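Robotics Lab Course, Handout 4: Comparing Grippers on Soft and Thin Objects
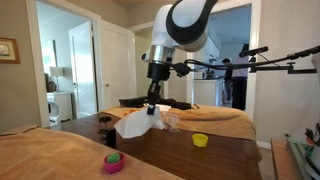

Kerkov, course instructor
Spring term, April version

In handout 3 we used only rigid blocks, and most groups got good results with both grippers. This week we go to soft things: a paper tissue, a plastic bag and a small towel. You will see that the numbers change a lot, so please do not reuse your old settings.

What we compare

The Hopkin gripper has a slim shape and long narrow fingers. The Stividero gripper is wider, with flat pads. Both are mounted on the same arm and both are driven by the Flavutel controller, so the difference in your results should come from the fingers and from your choice of force and height.

A tissue is a difficult object for three reasons. It has almost no weight, so the force reading does not tell you if you hold it. It changes its form after every try. And it lies very close to the table, so the fingertips must go down nearly to the wood. With the slim gripper pointing straight down, the tip presses into the crumpled paper, and you must decide how deep is enough. Too high, and the fingers close on air. Too low, and the arm pushes against the table and the controller stops with a contact error.

A clear plastic bag gives another kind of problem, this time for the camera. Its edges are hard to find and the reflections move when the arm moves. Start with the tissue and take the bag second.

Procedure

Check that the table clamp is tight and that the sensor cable has enough slack for the full turn of the wrist.
Set the closing force to 16 percent. Do not go over this value with the tissue.
Put the tissue down crumpled, not folded. Crumple it again after each try.
Lower the arm in manual mode until the tip touches, then go up 2 mm and save this height.
Run 100 tries with each gripper. Write down the result each time: held, dropped, or missed.
Repeat with the bag. If the camera does not find it, give the position by hand and mark this in your table.

"Held" means that the object stays in the fingers until the arm comes back to the home position. If it falls on the way, it is "dropped", also when it was very near to home.

About the data from last year

On the course page you find the log of all earlier groups, 2,898 tries together. Please use it only after you have your own table. The older groups worked with another height setting, therefore their missed tries cannot be compared directly with yours. The dropped ones can.

For the report

Two pages are enough. Give one table for each gripper, and say which one you would choose for the tissue and which for the bag. It is allowed to choose the same one for both, but then explain it with your numbers. Please also write what you did with torn tissues, as last year every group counted them in a different way.

Handout 5 will continue with the towel.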